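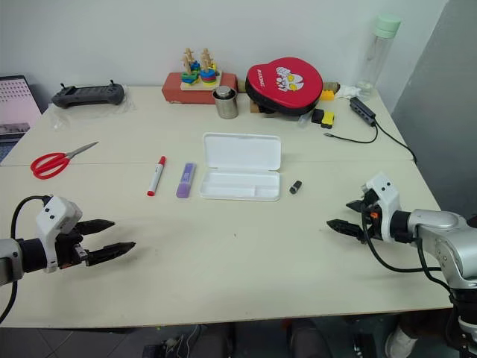 I started keeping a paper notebook for the house in August, a month after we moved into the place on Aydoğan Street. Before that everything lived in my phone, in a notes app called Bokeo that I had used for years. I had 356 notes in it. When the upstairs toilet started running at night I searched for "toilet" and got a packing list, a recipe I had typed in with one thumb, and a half-finished note that said "toilet - ask about the thing." I don't know what the thing was.

The notebook is a plain one with 200 pages and a hard cover. It cost more than I wanted to pay but it lies flat when it's open. I gave each room two facing pages and put the leftover systems at the back: water, heat, electric, gutters. The first page has the phone numbers.

The room pages have paint names, window sizes, bulb types and anything that has been fixed or needs to be. I write the month next to each entry and leave it at that. When something is done I draw a line through it but keep it readable, which already paid off when the plumber asked if the valve under the kitchen sink had been replaced. It had, and I could tell him which valve.

The idea came from my aunt, Zübeyde Karakaya. She kept a book like this for the house she lived in for most of her life, and when she sold it she left the book on the kitchen counter for the buyers. It had the furnace filter size on the inside cover in large print. It also had a page about the neighbor's tree, with dates going back to before I was born, and I would guess the buyers found that page more useful than anything in the inspection report.

Mine is not that good yet. The basement pages are mostly question marks. There is a pipe down there that goes into the wall behind the water heater and doesn't come out anywhere I can find. The inspector didn't mention it. The previous owner said it was there when he bought the place. I drew it as well as I could and wrote "where?" next to it.

The electric panel took a whole Wednesday evening. The house has 16 breakers and the labels were written by at least two people who disagreed with each other. One said "lights" and another said "other lights." My friend Zübeyde Yalçınkaya came over (yes, two Zübeydes, it confuses my mother too) and stood upstairs with a lamp while I flipped switches and yelled. The dining room outlet shares a breaker with the porch light and one plug in the hall closet. The doorbell is on the same circuit as the garage. There is still one breaker that doesn't seem to do anything, and I have left it on.

I also tape receipts in for the big items. The dishwasher is a Pronent and it was 800 dollars installed, and the warranty paper says to keep proof of purchase for five years. Thermal receipts fade, so I copy the date and model number by hand underneath. I learned that from a Hitidix fan heater that died in the apartment last winter. I had saved the receipt in a drawer and by the time I needed it, it was a blank strip of paper.

Some things I tried and dropped. Colored tabs fell off within a week. I had a monthly checklist at the front, but I never looked at it, so now the gutters and the filter are on the wall calendar and the notebook only records that they got done. I also tried keeping a running total of what we spend on the house. I stopped when I noticed it was putting me in a bad mood every time I wrote in it.

My husband does not write in the notebook but he does read it. He will tell me at dinner that he tightened the back railing, and I put it in later. That works fine. The only thing I asked was that it stay in the drawer by the back door, and so far it has, except for the weekend it went out to the car with the paint samples.

Next up is the attic. I have been putting it off until it cools down, and I need a better flashlight. If anyone has an easy way to tell how old blown-in insulation is, leave a comment. The previous owner thinks it was done "a while back" and I would like to write down something better than that.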